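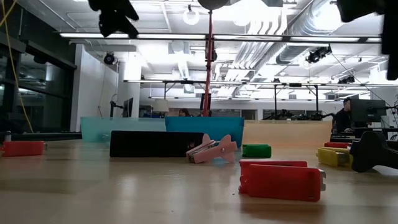

The trouble with planners, according to the first person I spoke to at Clostico, is that they always think they're right. You ask one for a path, it gives you a path, and it never once mentions that it was guessing where half the objects were. I'd been in the building for perhaps ten minutes and had not yet taken my coat off, so I wrote this down on the back of my train ticket and have been thinking about it ever since.

I'd come to see Skovow, the planning software Clostico has been building on and off since a rather grim November when the previous version was scrapped. It's the bit that sits between the cameras and the motors. The cameras say roughly what's on the table, the motors do as they're told, and Skovow has to decide what gets picked up, in what order, and how the arms get there without hitting each other or anything else. The task they were working on is tidying: a tabletop with small plastic things on it, a row of bins along the back, and a pair of black grippers overhead. Red pieces, a yellow one, a little green block, a pink clip. My kitchen drawer, basically, with better lighting.

I assumed the hard part would be the moving. I've watched plenty of robot arms wave about over the years and it always looks so difficult! But the motion side, I was told, is fairly well behaved these days. What eats the weeks is everything before it. Two red pieces standing one in front of the other can come back from the perception code as a single long red piece, and then the planner very confidently aims for the middle of something that doesn't exist. A glossy tabletop makes it worse, as a reflection has colour and edges too, and if you're a piece of software you might quite reasonably want to pick it up.

The old version dealt with this by being strict. Anything it wasn't sure about got thrown away, which meant it would clear the easy stuff and then stop dead, apparently satisfied, with a clip still lying against a box. Skovow keeps its doubts. Every object carries a little list of what it might be and where it might end, and the planner is allowed to choose a move purely because it would settle an argument. So it'll go for the front piece first, then look again. It's how I'd do it, I think, though I've never had to write it down as a cost function.

Looking again is expensive, mind you. A full replan used to take 667 milliseconds, long enough that you could see the arms hanging there having a think, and it's now down to 280. Most of that came from a dull change, by the team's own account: they stopped rebuilding the whole collision map each time and only redo the patch where something has moved. Somebody had written a note about it on the whiteboard, underlined twice, with a very small drawing of a cake.

What I liked best was the replay tool, which is called Tawfik and which everyone in the room seemed fonder of than the planner itself. It records every decision along with the ones that were turned down, so when a run goes wrong you can scrub back to the moment and see that, say, the grasp it picked beat the sensible one by a whisker. Then you can change a weight, press a key and watch how the rest would have gone. I was allowed a go. I nudged something called the clearance penalty and my imaginary gripper became so polite that it refused to approach the table at all.

There's an argument still running about clamps and clips. Anything with arms and a pivot can change shape when you squeeze it, and Skovow plans as though the world were made of bricks. One camp wants a proper model of hinged things. The other wants to grab them near the pivot and hope for the best, and that camp had the code that was in use on the day I visited – make of that what you will.

The next step is a trial at Indgate, a parts depot where there'll be 6 bins to a station and nobody from the team within shouting distance when it gets stuck. That last part worries them more than the bins. At the moment, if the planner can't find a move it's happy with, it stops and puts up a message reading "no acceptable plan", and someone wanders over from a desk. They've been trying to get it to say which object is bothering it, and why, in words a person on a night shift could do something with. The latest attempt ran to 2 screens of text. It's being cut.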